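Calibrating gripper width from wrist video, the quick version 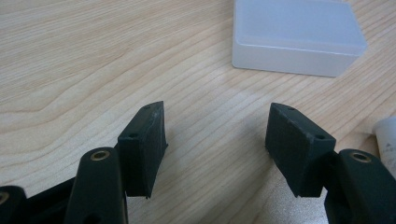 Pads open over bare table. Good starting view for the zero-width / max-width pass.

Notes for anyone picking up the Venix hand-held tool and wanting a width number per frame out of the video. No encoder, no markers, just the pads as the camera sees them. Updated 29th May after Chanida Jitpraphai found the sign error in step 4. Thanks Chanida.

What you need

- the width tool from the Jutel repo (the branch called padwidth, main is behind)
- one recording per gripper, pads going fully closed to fully open and back
- calipers
- a lens calibration you trust. If you don't have one stop and do that first, everything below leans on it

1. Record the sweep

Hold the tool over a plain bit of table. Open slow, close slow, do it a few times. Don't twist your wrist. You want 300 frames or more with both pads in view. Wood grain is fine as a background, even strong grain, as long as the pads are darker than the table. Black desk mat is a bad idea. Bogdan Zamfir lost a whole afternoon to a black desk mat.

Other stuff on the table is ok up in the top part of the picture. Keep it out of the gap between the pads.

2. Undistort

Run the undistort step before you do anything else. The wide lens bends the edges and the pads move toward the edges as they open, so skipping this gives you a width curve that flattens out near the top. Looks like a mechanical limit. Isn't one.

Check one output frame by eye. Table edge straight? Carry on.

3. Set the search boxes

Two boxes, one per pad. The tool asks you to drag them on the first frame. Start with the pads open, easier to grab.

Keep the boxes tight on the pad blocks. Leave out the arms below them. The arms have brass inserts that catch the light, and the detector loves a small bright circle more than it loves a matte dark block. If the box includes an insert the track will jump to it as soon as the light changes, and then it stays there, very confident, wrong.

Use the small holes on the pads as features if your focus is sharp enough. If they come out mushy, switch to edge mode (mode: edge in the config) and use the inner front faces.

Scuffs on the front face are ok for tracking inside one recording. Don't save them as a template. They change every session.

4. Fit pixels to millimeters

Measure the real gap with calipers at fully open and type it in as open_mm. On our tool it is 79. Yours will differ a bit if the pads were reprinted, so measure, don't copy mine. Fully closed is zero, unless you have pads that don't meet flat, in which case put in whatever gap is left.

The sign thing: left pad x minus right pad x is negative. The old script took that and fitted it anyway, so widths came out upside down — open read as closed. Now it is right minus left. If you pulled before the fix, pull again and delete the cached fit. Pulling alone wont do it, the cache wins.

A straight line fit is good enough for us. Ecaterina Nedelcu tried a cubic in April and it helped in the middle of the range and got worse at both ends. We went back to the line.

5. Look at the plot

Always look at the plot. Good one is a smooth up and down, no steps. Things I've seen:

- Sudden step to one side: box jumped to an insert. Back to step 3.
- Noise only when open: lost the pad against a reflection. Turn off the lamp nearest the table, or bump the contrast setting.
- Slow drift over the recording: tool was knocked, or the camera mount is loose. Tighten, record again. Do not try to correct it in softare.
- Flat line: you tracked the table. Happens with grain, the boxes were way too big.

6. Smooth and export

Median filter, window of 7. Larger windows look prettier but they round off the fast closes, and the fast closes are what the policy needs to learn the grasp. Export writes one width per frame, same index as the video. If the lengths don't match, something dropped frames on decode. Don't pad the end, go find them.

Timing

Width lags the pose track a little on our setup, 52 ms. Set it in width_offset_ms. To find your own, tap the pads shut hard against something solid and line up the jolt in the IMU with the zero in the width plot. Take a few taps, use the middle value.

Known problems

Edge mode fails if one pad leaves the picture. It should write a NaN and it writes the last good value instead. Aurel Sârbu has a patch, not merged yet.

Config for the Lambrakis lens is in the same folder, untested by me. Ask Brândușa Tudose, she ran it last.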